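Pouring and Beakers: Frequently Asked Questions
Holroyd Kitchen Measures - Help pages
Last updated 15 August 2025

Most of what lands in our inbox is about beakers, and most of that is about getting liquid out of one and into another without involving the floor. The answers are collected below. If your question is missing, the address is at the bottom, and Denise Naylor will get to it.

Why does everyone pour onto a black cloth?

You can see what you're doing. Clear glass and clear liquid on a white countertop is a fine way to lose track of both. Over black, the rim and the walls pick up the light and you can tell where the glass stops. A dark cloth also gives the base something to sit on that isn't slick stone. Ours isn't ironed and never has been.

Will any black cloth do?

Matte, yes. Satin, no. An old tablecloth is fine, and so is the T-shirt from the band you no longer mention. Tape it down if your table is slippery, and smooth out any fold right under the beaker that's staying put.

How high should I hold the top beaker?

Low. Lower than you think looks impressive. Put the mouth of the upper glass over the mouth of the lower one, tip slowly, and let the distance be boring.

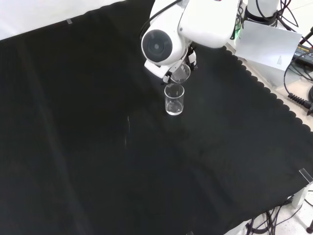 Svyatoslav Demchenko: I'd add that the lower glass should be wider than you need. I spent most of June pouring simple syrup into a narrow one and the cloth got its share every time. Went up a size and the problem left.

Fair point, and we've since moved it into the size chart.

My liquid runs down the outside of the glass. Is the glass defective?

Almost certainly not, though we admire the theory. Liquid clings to glass when it's poured too slowly or from too shallow an angle. Commit to the tilt. If your beaker has a spout, use the spout; a surprising number of people pour from the side opposite and then write to us.

Which way should the spout point?

At the other beaker. We get this one more than you'd expect. Line the spout up before you start tipping, with the receiving glass just below and slightly off to the side, and then leave the receiving glass alone. Chasing a stream with a moving target is a skill for bartenders.
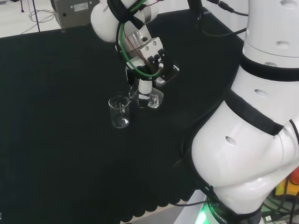 Spout toward the standing beaker, graduation marks on its side.

Can I trust the printed marks?

For pancakes, yes. For anything that comes with a safety sheet, no. The marks on a beaker are there to get you into the neighborhood. If you need the exact street, buy a graduated cylinder or use a scale. Read the marks with your eye level with the surface of the liquid, which means bending down. The line at the bottom of the curve is the one that counts.

What sizes do you sell?

The two that people reorder are the 1,000 milliliter and the 2,000 milliliter. The larger one is heavy when full and we don't recommend pouring from it with one hand, whatever you did in college. Pour into it instead.

Is a Jolimix jug the same thing?

No. A Jolimix jug has a handle and a lid and is meant for batter. You can measure water in it, and you can also eat soup with a fork if you have the afternoon.

What about the Pasteo set?

The Pasteo beakers are the thinner ones, straight-walled with a small lip. Nice to look through, less nice to drop. Replacement beakers can be ordered one at a time under part number 339, so you don't have to buy the whole box again because of one bad Tuesday.

How do I get rid of the cloudy film?

Hard water. Rinse with white vinegar, then plain water, then leave it upside down on a rack. Cleltarness powder works too, but use less than the scoop it comes with - the scoop is optimistic. Don't use steel wool. We can tell.

How do I clean the cloth?

Shake it outside, wash it cold, skip the fabric softener. Softener leaves a coating and the next spill will bead up and roll straight for your lap. Pale smudges are usually dried residue or flour, and a damp sponge takes care of either.

Can I return a beaker?

Yes, within 90 days, in one piece. We've been sent a few in several pieces with a note saying it arrived that way, wrapped in a dish towel that we did not supply. Keep the towel. If it really did break in shipping, send a photo of the box and we'll replace it.

Still stuck?

Write to the help desk and put BEAKER in the subject line. Denise answers on weekdays, usually before lunch.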